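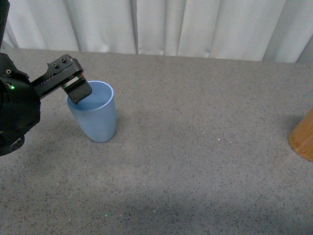 Light blue plastic cup on the speckled gray tabletop.

Plastic Cups, Cloudy Lids and Other Things I Refuse to Throw Out

Wed 21 January

Hello again, kitchen people! I spent most of last weekend with my arms in the sink and I have so much to report. It started with the drinking cups, moved on to the lunch boxes, and by Sunday night I had every piece of plastic we own spread out on dish towels. My husband ate his soup standing up.

So let's talk plastic! I know glass is prettier, but plastic cups bounce, they weigh nothing, and ours have been through two kids and a very long camping trip. With a little care they go on for years.

Cloudy cups

That white haze is often just minerals from hard water. Fill the sink with enough warm water to cover the cups, add white vinegar (one part vinegar to four parts water is plenty), and leave them for half an hour. Wipe with a soft cloth, rinse, and look at them again in daylight. If they're still dull after that, the surface is probably scratched from the dishwasher, and no amount of soaking brings it back. I keep those for paintbrushes and seedlings.

Never mix vinegar with bleach, please – not in the sink, not in the bucket, not "just a splash."

Tomato stains

Oh, the orange lunch box! Everybody has one. Make a paste of baking soda and a few drops of water, smear it all over the stained part, and let it sit overnight. Wash it off in the morning and set the box in a sunny window for a day or two. Sunshine does more than I ever expected. The one I carried chili in all through September is nearly clear again, except for one stubborn corner.

What works even better is wiping the inside with a tiny bit of cooking oil before the sauce goes in. I learned this from Vinzenz Oberholzer, who taught the preserving class I took over in Cardale, and I've passed it on to everyone I know.

Cups that smell like the cupboard

Crumple up a sheet of newspaper, stuff it in, and leave it a couple of days. Wash well afterward so you don't get ink on your lip. For lids and anything with a rubber ring, pull the ring out and wash it by itself (a butter knife is too sharp for this, use the handle of a spoon). You will be amazed and a bit disgusted by what lives under there. Dry the ring completely before it goes back.

Stuck together

Two cups jammed one inside the other? Cold water in the top one, then stand the bottom one in a bowl of warm water. Wait a minute and twist gently. Don't use boiling water on thin plastic or you'll end up with an oval cup. I have one. It leans.

Sticky label glue

Rub in a little peanut butter or plain cooking oil, go make yourself a coffee, then scrape with an old gift card and wash with dish soap. I did 12 jars and a whole stack of cups this way on Saturday and my hands have never been softer!

Speckled counters and tables

I love a speckled surface, it hides everything, and that's exactly the trouble. Crumbs and dried juice disappear into the pattern and you only find them with your elbow. Get your eyes down level with the top and look across it toward the window. Every dried ring shows up. Warm water and a drop of dish soap, wipe, then go over it with a dry cloth so it doesn't streak. Skip the vinegar if your top is real stone, it can etch.

Where it all goes

I finally gave each person two cups and put the rest in a box on the high shelf for parties. The washing up shrank overnight! Lids stand on edge in a dish rack inside the drawer, biggest at the back. Any lid without a box by the end of the month goes in the recycling, if your town takes that kind (the number is in the little triangle on the bottom).

Next time I'm tackling wooden spoons, the fuzzy gray ones, and I've already had a few letters about whether you can sand them. You can! Fine paper, 240 grit or so, always along the grain, then food-grade mineral oil and a night on a rack. More on that soon, along with the dish towel recipe I promised and then forgot – the one with washing soda and very hot water.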